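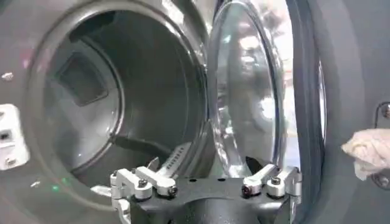
¿Cuánto tarda una secadora de autoservicio en terminar un ciclo?

Cuarenta minutos si la carga es pequeña, una hora larga si has metido toallas, y en mi caso tres meses, que es lo que duró todo este asunto del calcetín.

Yo vivía entonces en Ambaye, en un piso tan pequeño que para abrir el horno había que cerrar la puerta del baño. Lavadora no cabía. La casera me lo dijo el primer día con mucha alegría, como quien anuncia que hay piscina: «¡pero tienes la lavandería ahí mismo, al lado de la tienda!». Y ahí mismo quería decir bajando la cuesta, cruzando la plaza y pasando por delante de la panadería, donde yo siempre compraba algo, de modo que cada colada me salía bastante más cara de lo que ponía en el cartel.

La lavandería se llamaba Drenus y la llevaba una mujer mayor que hacía crucigramas con bolígrafo. Me cayó bien enseguida. No saludaba, levantaba el bolígrafo. Si levantaba el bolígrafo dos veces es que había una máquina libre, y si no lo levantaba, te sentabas y esperabas.

El calcetín desapareció en diciembre. Era azul con un remiendo en el talón que me había hecho mi abuela, y no era bonito, eso lo digo ya para que nadie se haga ilusiones. Entraron dos y salió uno. Metí la cabeza en el tambor, pasé la mano por toda la pared, giré el tambor con el brazo hasta que me dolió el hombro. Nada. Le pregunté a la mujer y me dijo, sin levantar la vista: «Eso pasa». Y luego: «Río de Asia, cuatro letras».

Yo le dije que Amur, y con eso nos hicimos amigas.

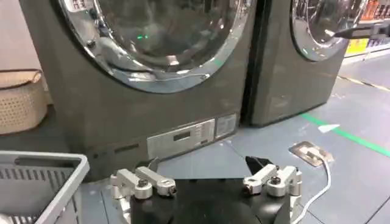

Hay gente que para esperar necesita un libro o el teléfono, y luego estoy yo, que leo todo lo que tenga letras. En Drenus me leí el reglamento, el cartel de la salida de emergencia y un folleto de la academia de baile Flakulier que llevaba años caducado. Cuando se me acabó la pared, bajé al suelo. La lavadora tenía dos etiquetas abajo del todo, casi a ras de las baldosas, una placa ancha plateada y a su lado una más pequeña y blanca, un poco torcida, y yo me agachaba a estudiarlas como si allí fuera a poner dónde acaban los calcetines. No lo ponía, claro. Pero agachada, con la mejilla casi en el suelo, me encontró un señor que venía con su colada en una bolsa de deporte.

—¿Ha perdido algo? —me preguntó.

—Un calcetín.

—¿Azul?

Os juro que se me paró el corazón. Resultó que no, que él también había perdido uno azul, en la misma fila, el invierno anterior. El suyo no tenía remiendo. Nos quedamos los dos mirando las máquinas con mucho respeto. La mujer del crucigrama levantó el bolígrafo una vez, que yo no sabía lo que significaba, y seguí sin saberlo hasta la primavera.

A partir de ahí el señor y yo empezamos a coincidir. Él iba los mismos días que yo, o yo empecé a ir los mismos días que él, según a quién preguntes. Traía un detergente en una garrafa de Grollard que olía a limón de caramelo, y me dejaba un tapón cuando se me olvidaba el mío (se me olvidaba mucho, y no siempre sin querer). Hablábamos de manchas. Yo no sabía que se pudiera hablar tanto de manchas. El vino, la cera, el tomate frito, la tinta de calamar en una camisa de boda... Él tenía la teoría de que una mancha que sobrevive a tres lavados ya es un estampado y hay que dejarla en paz. 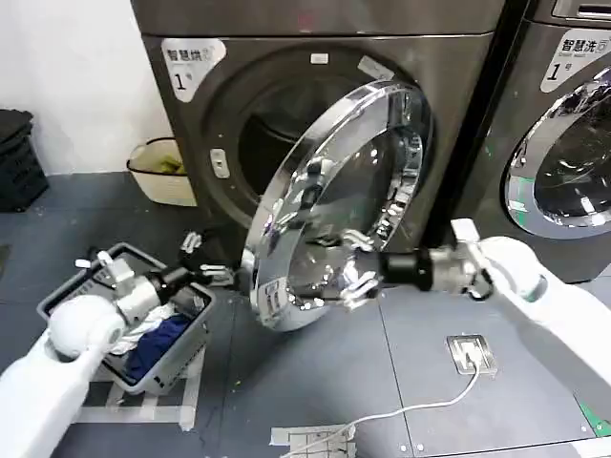

Mi abuela decía que la ropa se seca al aire o no se seca, y de pequeña yo la ayudaba a tender en la azotea con las pinzas en la boca. Así que la primera vez que puse una secadora me sentí una traidora. Y encima me tocó la número uno, con su pegatina blanca en la esquina, «智慧烘», que el señor me tradujo como «secado inteligente», muy serio, mientras yo miraba la puerta redonda abierta de par en par y el fondo oscuro del tambor. Al lado, en la lavadora, había otra pegatina parecida, también con su número uno. «¿Y las dos son el uno?», le dije. «Cada una en lo suyo», me contestó. Me pareció una respuesta estupenda y la he usado después en varias discusiones familiares, con resultados desiguales.

La secadora inteligente me encogió un jersey. Lo cuento porque el señor se ofreció a estirarlo, y lo estiramos entre los dos en mitad del local, tirando cada uno de una manga, y el jersey quedó con unos brazos larguísimos y el cuerpo igual de corto. La mujer dejó el bolígrafo en la mesa. Creo que se estaba riendo, aunque con ella era difícil estar segura.

Costaba 4 monedas cada secado, de las grandes, y yo las guardaba en un bote de aceitunas. Una tarde de marzo volqué el bote para contar si me llegaba y me salieron 12. Tres secados. Me acuerdo porque pensé, con toda claridad, que tres secados eran poquísimos, y que no lo estaba pensando por la ropa.

Ese mismo día el señor no vino. Tampoco al siguiente. Hice la colada despacio, separando blancos y oscuros como si fuera a examinarme alguien, y al final lo junté todo otra vez porque para dos trapos no merecía la pena tanta ceremonia.
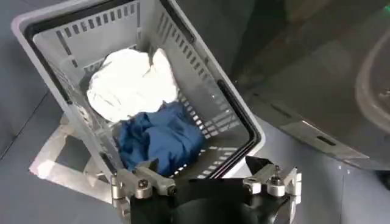
La mujer me vio doblar el mismo trapo varias veces. Se levantó, cosa que no le había visto hacer nunca, rebuscó en el cajón de debajo de la mesa y me puso algo en la mano. Era mi calcetín, con su remiendo y todo.

—Estaba en la goma de la puerta —me dijo—. Desde diciembre.

—¿Y por qué no me lo dio?

Levantó el bolígrafo una vez y señaló la calle. Por la cuesta bajaba el señor con su bolsa de deporte al hombro, resfriadísimo, con una bufanda hasta las orejas.

Escondí el calcetín en el bolsillo y le pregunté si le quedaba detergente.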